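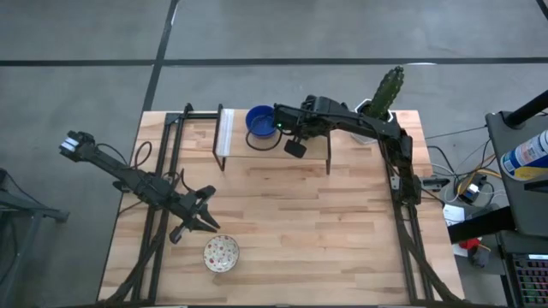
2022年12月6日,桌面保养和小架子,接着上次没写完的地方写

先把桌子的事记清楚,免得过了年又想不起来用的是哪罐油。十月份那次上的是 Herow 的硬蜡油,当时图快,擦得太厚,右前角一直有点发黏,袖子搁上去会带起一层说不清的涩。这次换成 Pruleck 的薄油,味道比 Herow 的好闻得多,有点像晒过的橘子皮,擦完开着门散一夜,第二天早上进来基本就闻不到了。我自己是挺喜欢这个味道的,不过知道有人闻了头疼,所以以后上油还是尽量放在晚上收工前。

磨的时候顺着木条的方向走,别打圈。拼板的木条颜色本来就有深有浅,有蜜色的,也有偏浅褐的,横着磨过去,浅色那几条上的划痕特别显眼,斜着光一看全是。我一开始偷懒,在靠右边的地方横着来了几下,结果又返工,白白多花了一个上午。最后一遍用的是3,000目的海绵砂,手感已经很滑了,再细我觉得没有必要,油反而吃不进去。

油的用量:整张桌面28克,倒在布上,不要直接倒在木头上。布用旧棉T恤最好,水槽底下那包无纺布会掉毛,毛粘在油里第二天还得一根一根挑出来,我挑到后来眼睛都花了。沾过油的布请摊开晾在外面的铁架上,千万别揉成一团扔进垃圾桶,这条每次都写,每次都还要再写一遍。

两遍之间隔一夜。第一遍上完会觉得颜色深了不少,心里别慌,干了会退回来一些。第二遍比第一遍更薄,薄到觉得好像没擦上,就对了。

---

说说小架子。浅色木面、深色金属脚的那个矮架子,是从 Grevska 的旧货里翻出来的,刚拿回来的时候四处晃,放个杯子都让人提心吊胆。后来把脚上的螺丝全卸下来重新上了一遍,先每颗都只拧到刚好带住,等架子在平地上站稳了再依次拧紧,就好多了。之前一颗一颗拧到死,架子自己就拧歪了,怎么垫都垫不平。

位置试了好几处。放在正前方的话,人站在桌边干活,手肘老是碰到;放到侧面又显得碍事。现在放在桌子里侧靠中间,我觉得最顺,前面留出来的桌面够宽,摆东西、擦桌子都方便。桌子里侧平时最容易积灰,擦的时候记得把架子整个端起来,不要推,推一次就是两道印子,新上的油还没完全硬,尤其怕这个。

金属脚底下原来贴的毡垫掉了,我去 Dovhaniuk 五金店问过,他们有现成的小圆垫,也有整张可以自己剪的。我倾向买整张的,剪成小条,贴得服帖些。先记在采购单上,没买回来之前,搬架子请轻一点。

---

碗。这几天一直在想哪几只留在外面用,哪几只收起来。

深蓝色那只放在架子上,我很喜欢它和浅色木头放在一起的样子,蓝得很沉,里面比外面看着还要再深一点。它在架子上靠后放比较安心,靠前总觉得一抬手就要扫下去。

带花样的小碗放在桌子左前方。里头是近白的底子,上面红红的一点一点,看着像花又像果子,每次看都觉得热闹。原先想拿它装螺丝垫片这些零碎,后来舍不得,怕刮花了里面的图案,零碎还是放回铁盒子里去吧。真要往里放东西,就放软的,线头、橡皮圈之类。

碗底要留意一下。没上釉的一圈底足有时候很糙,直接在木头上拖会留下白印。我的办法是翻过来,用手指沿着底足摸一圈,扎手的地方拿磨石轻轻蹭几下,再用湿布擦干净。这个活不费事,坐着听会儿广播就做完了。还没摸过的碗请先别在桌上拖来拖去,拿起来再放下。

水也是一样。洗完的碗务必擦干再上桌,这种油干透之前碰到水会起一圈白雾。要是已经起了也别急着磨,先放两天看看,上回有一块自己就退掉了。退不掉的话,拿一点点油在那个地方来回揉,揉到发热,多半能淡下去。

---

地面顺便也拖了。灰色的地很光,平时看着挺干净,一蹲下来全是磨下来的木粉,拖把换了好几次水才算清。下次磨之前应该先在桌子四周铺旧床单,磨完兜起来抖到外面去,比拖地省力多了,我怎么到现在才想起来。

仙人掌这个月不浇。土摸着还有点潮,冬天宁可干着,等过了最冷的那阵子再说。谁要是看它可怜,忍一忍。

待办:
- 毡垫,买整张的,顺带问问有没有深色的
- Herow 那罐剩下的油,盖子已经粘住了,找个时间拿去有害垃圾那边
- 右前角隔一个星期再摸一次,看还黏不黏
- 其余的碗,底足还没摸的,一只一只摸过去
- Pruleck 的罐子用完倒扣着放,罐口不容易结皮(听来的,试试看)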